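Cuaderno de taller — Menaje y fruta de muestra
Proyecto Tastness, presentación de fruteros
Viernes, 31 de julio de 2026

Objeto de la entrada: dejar constancia del montaje del frutero verde con fruta de imitación, del estado de la superficie de apoyo y de los criterios que se proponen para la composición. Completa la entrada de principios de mes, dedicada a las bandejas, y sustituye la nota suelta que estaba grapada en la última página.

El cuenco corresponde a la referencia 492 del inventario, modelo Brandão, adquirido a través de Mavley con el lote de piezas onduladas. La ficha del inventario lo recogía como «ensaladera», término que se ha corregido a «frutero» por coherencia con las demás piezas del grupo. Continúa sin rellenar la casilla de material. Se ha preferido dejarla en blanco hasta disponer de la hoja del proveedor, que fue solicitada y no ha llegado.

Se estudió primero el cuenco sin fruta. El borde ondulado presenta una dificultad conocida: las piezas que descansan sobre una parte alta de la onda quedan levantadas y tienden a rodar hacia el interior, mientras que las apoyadas en una parte baja asoman en exceso. Las paredes acanaladas ayudan a sujetar las frutas alargadas y apenas influyen en las redondas.

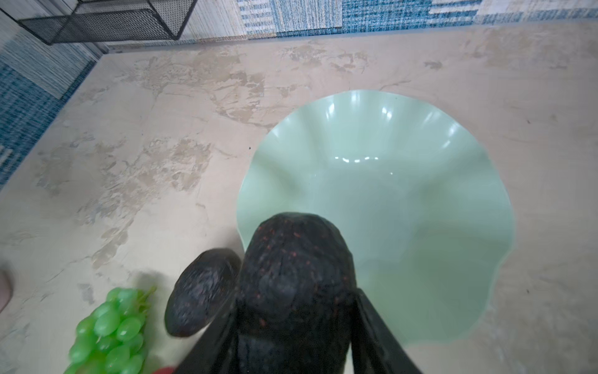 Ref. 492. Frutero verde pálido de borde ondulado, vacío.

En cuanto a los brillos, conviene recordar que los acabados de este tipo recogen cualquier luz cenital. La lámpara de 3.000 K da un blanco más amable que la anterior, pero no suprime los reflejos de la pared interior. Se acepta el resultado para el trabajo ordinario. Para las láminas del catálogo interno habrá que difundir la luz, cuestión que se tratará en entrada aparte.

Superficie y limpieza
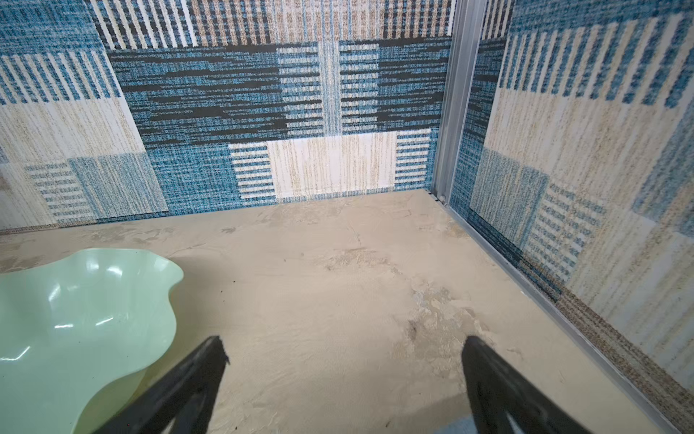 La limpieza de la superficie de apoyo debe hacerse antes de colocar la fruta y repetirse cada vez que se cambie de composición. El procedimiento vigente es el siguiente: retirada de partículas con brocha seca, paño humedecido con Dralent diluido y segundo paño seco. En el fondo beige, con su propio dibujo moteado, la suciedad se confunde con el tono y pasa inadvertida a primera vista; los roces grisáceos, una zona más oscura y las motas dispersas sólo se aprecian al mirar de cerca, y hay incluso un punto oscuro en el borde del cuenco. Se recomienda, por tanto, revisar también el borde de cada pieza, onda por onda, al pasar el paño. Las marcas que persistan tras dos pasadas se anotarán como desgaste y no se insistirá sobre ellas con estropajo.

No se ha decidido todavía si procede sustituir la superficie o cubrirla. A favor de mantenerla está el tono, que combina bien con el verde del cuenco y deja que destaquen los rojos. En contra, las grietas finas, que retienen polvo. Los paneles estampados del contorno se mantienen sin cambios; su dibujo es intenso, pero el cuenco conserva un perfil legible delante de ellos siempre que se coloque con algo de distancia.

Composición

El surtido asignado a este frutero comprende aguacates, uvas verdes, manzana y una fruta roja pequeña de piel rugosa. Esta última figura en la caja sin etiqueta y ha sido llamada indistintamente lichi y fresa en las anotaciones anteriores. Hasta que se aclare, en este cuaderno se empleará «fruta roja pequeña».

Se propone el orden siguiente. Los aguacates se colocan en primer lugar, juntos y hacia un mismo lado, con uno ligeramente más alto que el otro. La manzana va delante, cerca del borde. El racimo ocupa el lado contrario y puede rebasar el borde, a condición de que el peso principal quede dentro. La fruta roja pequeña se reserva para los huecos y no necesita verse entera.

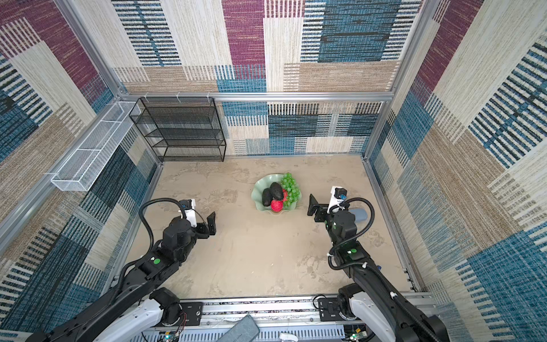 Composición con las piezas oscuras a la izquierda y el racimo de uvas a la derecha, algo por encima del borde.

La disposición se considera adecuada. El contraste entre las piezas oscuras y el verde pálido resulta limpio, y el rojo del frente da un punto de atención sin necesidad de añadir una segunda manzana. Queda por valorar si el racimo debería girarse para ocultar el tallo. En la prueba de bandejas del 7 de julio se optó por dejarlo visible, con el argumento de que un racimo sin tallo parece una bolsa de cuentas; el criterio parece trasladable al frutero, aunque con un borde tan movido el tallo añade una línea más y puede sobrar.

Otra observación, de orden práctico. Cuando el racimo se coloca al principio, las frutas pesadas lo aplastan y las bayas se separan hacia los lados. Cuando se deja para el final, basta con posarlo y abrirlo un poco con la mano. El orden de retirada es el inverso: uvas, manzana y aguacates. Se ruega respetarlo también al recoger, puesto que los tallos finos se doblan con facilidad y luego cuesta devolverles la forma.

Las piezas que estén fuera del cuenco se depositarán sobre la superficie ya limpia, separadas entre sí. Los aguacates, por la rugosidad de la piel, acumulan polvo en el relieve y piden brocha antes que paño. La manzana puede limpiarse con el paño seco.
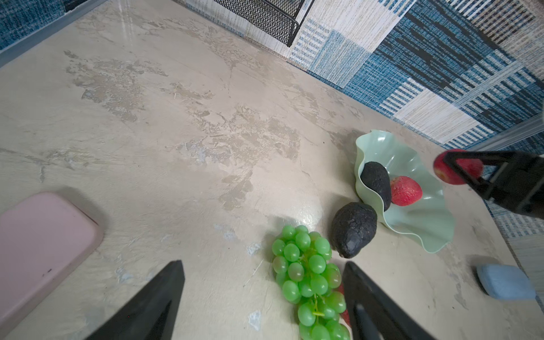

¿Pueden lavarse las uvas artificiales con agua y jabón?
Se admite un lavado breve con agua templada y jabón neutro, sin sumergir el tallo, seguido de secado al aire sobre un paño. El Dralent queda reservado a las superficies y no debe aplicarse a la fruta, ya que deja las bayas mates.

Almacenamiento

Terminada la sesión, cada fruta vuelve a su compartimento y el cuenco se guarda solo, con papel de seda en el interior y sin nada apilado encima. El borde ondulado no admite apilado con los cuencos lisos del mismo diámetro. Si falta sitio en la estantería, tendrán prioridad las piezas onduladas y se trasladarán las bandejas al armario bajo.

Pendiente

Reclamar a Mavley la hoja de materiales de la ref. 492 y completar la ficha.
Identificar la fruta roja pequeña y etiquetar la caja.
Probar la misma composición invertida, con el racimo a la izquierda, y anotar la diferencia.
Medir el diámetro del cuenco por la parte alta y por la parte baja de la onda — la ficha recoge una sola cifra y no indica cuál de las dos es.
Reponer brochas; las actuales sueltan pelo.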